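From: Maysoun Abu Hammour
To: cell-upkeep list
Date: Thu 7 March
Subject: Re: [cell-upkeep] Hand grippers: fingers closing late on the right side

Bogdan wrote:

> Right gripper on the Jevano cell is reporting closed after the left one
> when both handles are squeezed together. Started after I swapped the
> cable. I recalibrated twice with the Seneo tool and it comes back the
> same. Left is fine. Offset in the config reads 212, left reads 101.
> Do I need a new encoder or is this something in the setup?
> Also, the top plate on that unit has been off and on again. Does that
> need anything done to it?

Don't order an encoder yet. An offset of 212 against 101 is a large gap for two units from the same batch, and it appeared with the cable, so start there.

Order of work I would follow:

Power down the Temitz box before you touch either connector. The ports are not safe to pull live, whatever the label says. Unplug the right gripper at both ends and look at the pins at the gripper end. We had a bent one in the other cell and it gave the same late close.

Reseat the connector and tie the cable to itself just below the hand, with enough slack above the tie that the wrist can turn through its full range without pulling on the plug. A tie set too high loads the connector every time the operator reaches up, and the reading drifts during the session. Route the rest down past the wrist and off the near side of the table. Keep it off the work surface.

Swap the two grippers at the box, left plug in the right port and the reverse. If the late close moves to the other channel, it is the gripper or its cable. If it stays on the right channel, it is the port. Put the plugs back before you calibrate anything.

Then run the cloth on the wire rack as the check task, both grippers working. Hang it from the top rail, take hold with the right, and keep the left low near the tabletop.
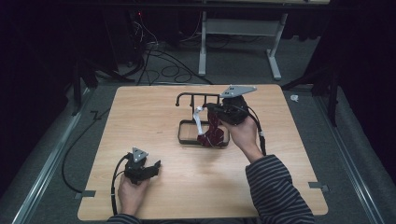 Should the offsets be cleared before recalibrating?

Clear both channels, left included, and restart the box before you open the Seneo tool. The tool averages the new reading with the stored one if it finds one, so two calibrations on top of a bad value only get you part of the way back. That would explain why your result keeps returning to the same place.

On the plate: it is the tracking reference for that hand, so any time it comes off, the hand-to-plate transform has to be redone. Tighten the screws evenly, a little each, then check that the plate does not rock under a fingertip. Redo the transform after the finger calibration, with the fingers fully closed. Wipe the plate with a dry cloth only.

While you are in there, check the tape at the table edges. If the top has shifted, the table frame in the config is wrong as well and you will chase that error for a day thinking it is the gripper. Press the tape down, or replace it if it lifts, and remeasure to the rails on both sides.

Config revision should be 676 on both channels. If the right one shows anything older, load 676 before you do any of the above. Run the check task 7 times and send me the log from the box along with both offsets. I want the raw file, not the summary page.

I have one spare cable of the correct length on the shelf and can send it over. The next order does not arrive until April, so please don't cut the old one up.

Maysoun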